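Fonby Opens Reservations for 19 Furnished Apartments at Le Goff House

Former textile office becomes short-stay housing for visiting workers and families

Fonby, the furnished housing company, will begin taking reservations in July for Le Goff House, a converted office building two blocks from the Ploltora rail station. The building has 19 apartments on four floors and will accept stays of one week to six months.

Le Goff House was built as the main office of a textile company and had been vacant for several years when Fonby bought it. The conversion kept the original staircase, the tall street windows and the brick front. Plumbing, wiring and heating are new throughout.

"We had calls every week from nurses on short contracts and from families with someone in the hospital here," said Séverine Gaillard, general manager of Fonby. "They wanted a kitchen and a door that locks, and the hotels in town could not give them a monthly rate."

Each apartment has a full kitchen, a washer and dryer, a work area and a dining table. Studios start at 400 square feet. The 2 largest units, both on the top floor, have a second bedroom and can be joined through a connecting door for bigger groups.
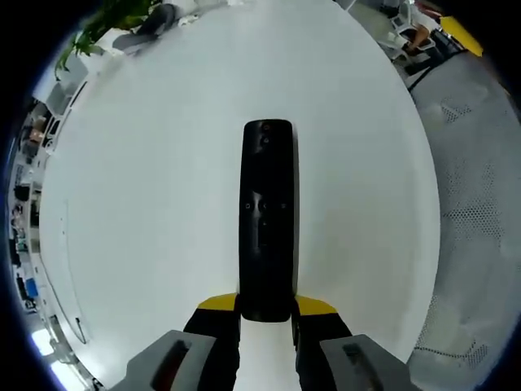 A long black remote control over a round white table.

Television, internet service, heat and water are included in the rate. Weekly cleaning is included for stays under one month and can be added to longer stays. Pets are allowed on the ground floor with a deposit.

Interior work was led by Eugénie Chevalier of the design firm Durix. Chevalier said her team picked furniture that could be repaired on site and ordered spare parts for every chair and bed frame before the first unit was finished.

The opening rate for a studio is $873 per week, with lower rates for stays of one month or more. Hospital employees and relatives of patients can ask for a reduced rate at the time of booking. Parking is in a shared lot behind the building and must be reserved ahead.

The front desk will be staffed from 7 a.m. to 9 p.m. Guests who arrive later will receive a door code by text message. Bernadette Poulain, who ran guest services at Fonby's first property, will manage the building.

About Fonby
Fonby owns and operates furnished apartments for short and medium stays. The company is privately held.

Press contact
Mathis Collet, Communications, Fonby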